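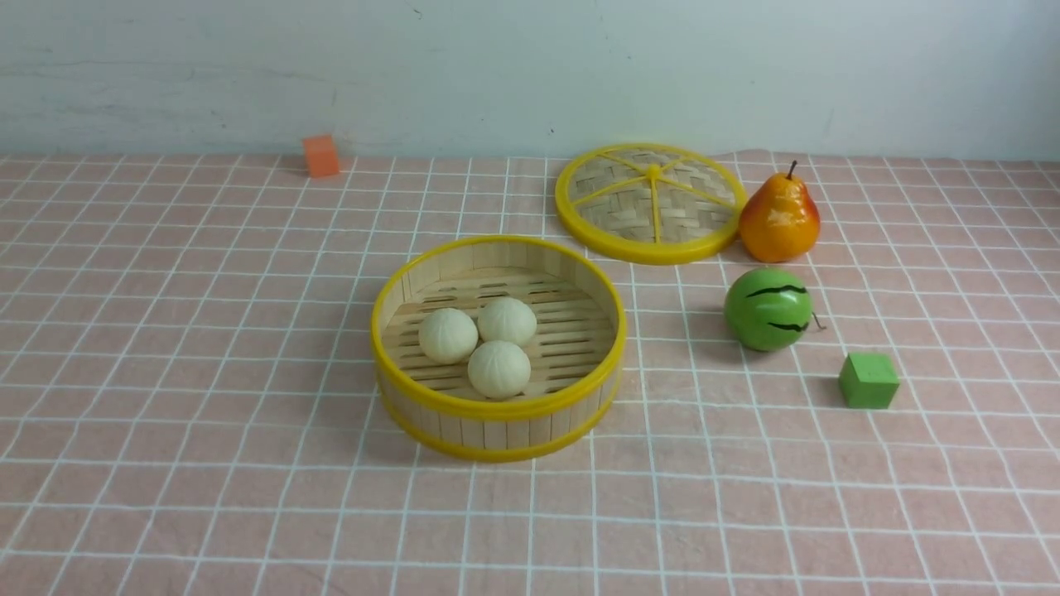
4. Adding a second announcement language

This section covers adding a local or regional language to the Troso announcement unit, so that greetings, stop names and farewells are played in that language before or after the main language. It applies to units with firmware 3 or later. For the first-time set-up of the main language, see section 2.

You need the operator PIN, a memory card with at least 64 MB free, and the recordings described in 4.2. The vehicle must be parked. Announcements are disabled while the unit is in Edit mode, and the stop display shows the last stop played.

4.1 Before you start

Agree on the wording with speakers of the language before any recording is made. Machine translation of greetings is not supported and the unit has no function for it. Many languages have separate greetings for one person and for a group, for morning and evening, or for guests and family. A phrase copied from a travel guide can be correct on paper and wrong on a bus.

Record the name of the person who approved the wording. The field "Approved by" in the phrase list is required, and the list cannot be published while it is blank.

Note: Special letters, accent marks and long-vowel marks are part of the spelling. The stop display supports them. Do not leave them out to save space. If a stop name is longer than 34 characters, the display scrolls it.

4.2 Preparing the recordings

Each phrase is a separate audio file. Use WAV, mono, 16-bit. MP3 files are accepted but are converted on import, and the start of a short word may be clipped.

1. Export the empty phrase list from Languages > Add > Export list. The standard list has 43 phrases. Stop names are added to the end of the list from the route file.

2. Fill in the columns "Main text", "Second text" and "Approved by". Leave "Phrase ID" as it is.

3. Record each phrase with one speaker, in one room, at one distance from the microphone. Leave half a second of silence before and after.

4. Save each file under its phrase ID, for example G01 for the boarding greeting and F01 for the farewell at the last stop.

5. Copy the files and the completed list to a folder named SECOND on the memory card. Do not create folders inside it.

Caution: Obtain written permission from the speaker before loading the recordings. The permission must say which routes they will be played on and for how long. A blank form is in Appendix C. If permission is withdrawn, follow 4.6.
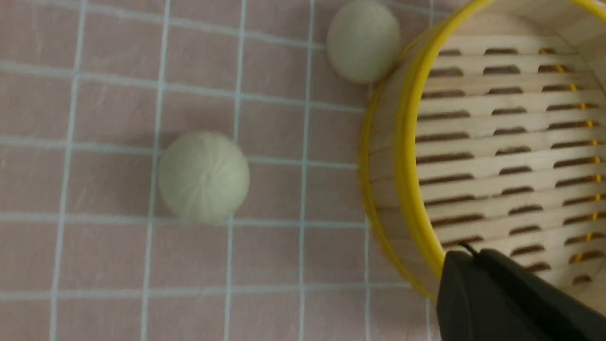
Two balls of dough on a pink tablecloth.

4.3 Loading the language

1. Park the vehicle and set the unit to Edit. The amber light comes on.

2. Insert the memory card with the label facing up.

3. Select Languages > Add > From card and enter the operator PIN.

4. Type the name of the language as its speakers write it. The name in the main language goes in the second field. Both appear in the driver menu.

5. Select Import. Do not remove the card until "Import finished" is displayed. A full list with 59 stop names takes several minutes.

6. Read the import report. Phrases without an audio file are marked "Text only" and are shown on the display but not spoken.

If the report says "List does not match", the route file was changed after the list was exported. Export a new list, copy the texts across and repeat from step 2.

4.4 Setting the order

The playing order is set per phrase group. There are four groups: greetings, stop names, safety messages and farewells.

1. Select Languages > Order.

2. Select a phrase group.

3. Choose "Second first", "Main first" or "Second only".

4. Set the pause between languages. The factory value is 0.8 seconds. Values below 0.4 run the two phrases together on most speaker systems.

5. Press Save and repeat for the remaining groups.

Note: "Second only" is not available for safety messages.

Where a place has a name in each language and they differ, the unit plays both. Where the spelling is the same but the pronunciation differs, select "Use second audio for both" next to the stop name. The local pronunciation is then used throughout, including in the middle of a main-language sentence. This setting is recommended for place names that come from the second language. The Bredeck-Tevwood route file has it switched on for all stops.

4.5 Checking on the vehicle

Do the check with the engine running and the ventilation on its middle setting. A recording that is clear in an office can be lost under road noise, in particular soft consonants at the end of a word.

1. Set the unit to Test. The amber light flashes.

2. Play the greeting group and listen from the front row, the middle and the rear seats.

3. Adjust "Second level" until both languages are equally loud. Do not use the main volume control for this. It changes both.

4. Step through every stop name with the forward key. Compare the spoken name, the display and the printed timetable.

5. Have a speaker of the language present for step 4 if possible. If not, send the test recording (Test > Save to card) to the person named under "Approved by".

6. Set the unit back to Run. The amber light goes out.

Written errors found at this stage can be corrected on the unit under Languages > Edit text. Spoken errors cannot - record the phrase again and import the single file.

4.6 Changing or removing recordings

To replace one phrase, place only that file and the current list in the folder SECOND and repeat 4.3. Existing phrases are kept.

To remove all recordings by one speaker, select Languages > Speakers, highlight the name and press Delete. The affected phrases become "Text only" at once. Delete the files from the memory card and from any office computer as well. The unit does not do this.

Caution: Resetting the unit to factory settings removes the second language but leaves the backup in place. Use Delete first, then reset.

4.7 Seasonal greetings

Greetings for holidays and festivals are stored as G20 to G29 and play between the dates entered for them. Dates do not carry over to the next year. Operators using these phrases should enter the new dates in December, after checking them with the approver, as several festivals follow a lunar calendar.

If two seasonal greetings overlap, the one with the lower number is played.

Section revised 28 Aug 2022. Text: Rocío Bedoya. Technical check: Dušan Vlachou.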